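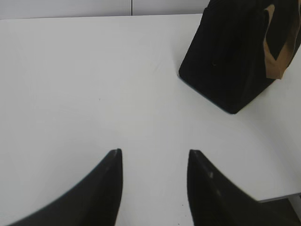 We use cookies to remember your reading settings. Accept / Manage

Slow brushing of the neck and the breathing rate of resting dairy cows
Stendent Animal Studies Group, May

3. Results and Discussion

3.1 Breathing rate during brushing

In total, 3,162 one-minute records were obtained from the two barns, Hornent and Ikonen. Of these, 1,268 belong to the brushing condition and the remainder to the two control conditions, standing near the cow and no person in the pen. Before the analysis we removed 99 records in which the cow stood up, coughed, or was pushed by a neighbor. The removed records were spread over all three conditions.

Breathing rate was lower in the brushing condition than in both controls. The decrease began slowly. In most cows it could not be seen in the first minute, and it became clear only after nearly 200 seconds of brushing. After the brushing was stopped, the rate stayed low for a short period and then returned to the level of before. In the condition where the person only stood near the cow, a small increase was observed at the beginning, and it disappeared by itself.

The two barns did not show the same size of effect. At Hornent, where the cows are brushed by hand before showing, the decrease was larger and appeared earlier. At Ikonen the cows had met only the rotating brush at the wall, and several of them turned the head away when the hand brush was brought to the neck. We kept these cows in the analysis.

3.2 Influence of the observer

Counting of flank movements by eye is a simple method, but it depends on the person. Two observers counted the same cows from different sides of the pen, and their counts agreed well when the cow was lying on the chest. Agreement was weaker when the cow was chewing, as the movement of the belly is then less regular. For this reason the chewing periods were marked in the record sheet and examined separately. The direction of the result was the same in both groups.

Figure 2. Two black gripper fingers, open, at a white tabletop.
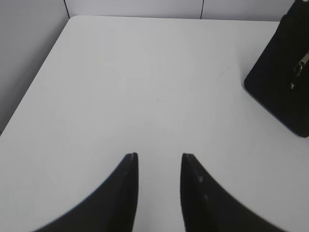

One reader of an earlier draft objected that the cows may have become calm from the voice and smell of a known person, and that the brush itself may have had little part in it. We agree that this cannot be fully excluded. The same person did the brushing and the standing control, so familiarity should be equal in both, but a person who brushes also stands closer and moves more evenly. A test with a brush on a long handle would help to separate these points, and it is planned for the herd at Plader.

3.3 Limits of the present study

All records were taken in the afternoon, between feeding and milking. Breathing rate in cows changes with air temperature, and although the barn temperature was written down at the start of each session, it was not controlled. The warmest session, on a Tuesday, gave high values in every condition, and the difference between conditions was small on that day. We also did not measure heart rate. Therefore we can say that the cows breathed more slowly during neck brushing, but we cannot say from these data which part of the nervous system was responsible.

Related items
Brushing pressure and skin temperature in goats
Lying time after a change of bedding
Counting flank movements: a short guide for new observers
Ear position in calves during handling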